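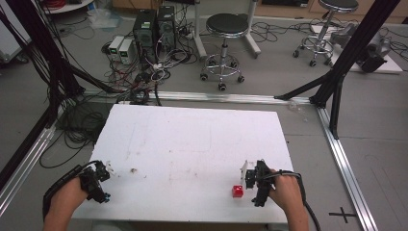

A small red cube on a scuffed white board.

I was at the Endcombe match in March, standing behind the goal with a cup of tea going cold in my hand, when our captain got subbed off for the third game running. The groans started before he'd even reached the touchline. "Finished," said the man next to me. "Should've sold him last summer." And I thought, well, hang on.

Tarcísio Fontes has been at Drarnby since I still had a full head of hair. He has played in midfield, at right back, and for one horrible afternoon in goal. He isn't quick anymore (he wasn't all that quick to begin with) and he now gets taken off somewhere near the hour mark, and a good chunk of our fans have decided this means he should go. I think they're wrong, and I've been boring my family with the reasons for weeks, so now it's your turn!

Start with what happens when he's on the pitch. We keep the ball. We don't panic at throw-ins. Our left back, who is a lovely kid but goes wandering like a dog in a park, suddenly stays where he's supposed to be, because Fontes is yelling at him the whole time. You can hear it from the cheap seats. Then the board goes up and within ten minutes we're hoofing it to no one in particular. Against Endcombe we were 2 up when he left and hanging on by our fingernails by the 82nd minute. I chewed through the rim of my paper cup.

The usual answer is that you can't build a team around an hour of football. Sure. But who's asking for that? Plenty of sides get by with a player who gives them sixty good minutes and then sits down. We do it with our striker, who has never finished a game in his life as far as I can remember, and everybody sings his name. He's young and he scores, so he gets called explosive. Fontes gets called a passenger.

My friend Ülle Tamošiūnaitė sits a few rows up from me and disagrees with nearly all of this. Her point is that the armband should go to someone who'll be out there at the end, when things get ugly and the referee needs talking to. I'll admit that one stings a bit. She's right that we look lost in the last ten minutes, and she's right that swapping the armband over while the other team is lining up a corner is a mess. So fine — give it to the goalkeeper. I don't care who wears the thing. I care who's playing.

What bugs me most is the talk about Prado. The kid has 13 appearances and a nice left foot, and people want him starting every week in the toughest spot on the field. I like Prado. I want him to do well! But I've watched this club throw teenagers into midfield before, and I remember Sisau away, when we had two of them in there together and got run over so badly that the coach driver was offered a game. One of those boys never really got his nerve back. Let Prado come on for the last half hour, with tired legs all around him and the captain's voice still ringing in his ears, and then let him start when the schedule is kinder.

There's a money side too, and I get it. Fontes is on an old contract, and a club that pulls in 2000 on a decent day has to watch what it spends. Still, I'd sooner save on nearly anything else. We've got three wingers who all do the same thing, and none of them can cross.

Give him one more year, on less money if he'll take it, and quit groaning when his number goes up. He can hear you. I was close enough at the Endcombe game to see his face as he came off, and I clapped until my hands hurt, and I'll be doing it again when they come to us next month.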